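August
Elvia Ochoa, Wenceslao Serrano, Britt-Marie Söderlund

4.2 Squelch behavior under simulcast distortion

The second set of trials measured how quickly each handheld receiver opened squelch when two transmitter sites carried the same voice traffic with unequal delay. All units ran the same firmware and were fitted with the stock antenna. The Triltthorpe site was the reference signal and the Prallberg site was the delayed one. Each receiver logged 200 transmissions. A transmission was scored as decoded if the first full word was intelligible to both listeners, who worked separately from the recordings.

The Ukix receiver decoded 164 of the 200 transmissions with its default threshold. Lowering the threshold by one step added 9 more, at the cost of longer noise bursts at the end of each call. We kept the default for the rest of the section so that results could be compared with those in Section 4.1.
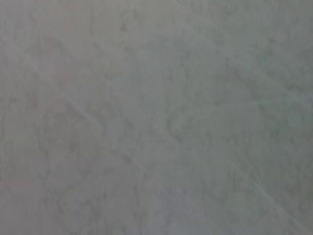

Figure 3. Gray, mottled stone-look surface with faint diagonal lines, close range.

Most of the missed transmissions were short acknowledgments. In these cases the control channel message was received, but the voice frames ended before the receiver had settled on one of the two signals. The Maldonado receiver, which samples both signal paths before choosing, lost fewer short calls but opened later on long ones. Differences in audio level between the two models were removed before scoring, following the procedure of Contreras and Sandu.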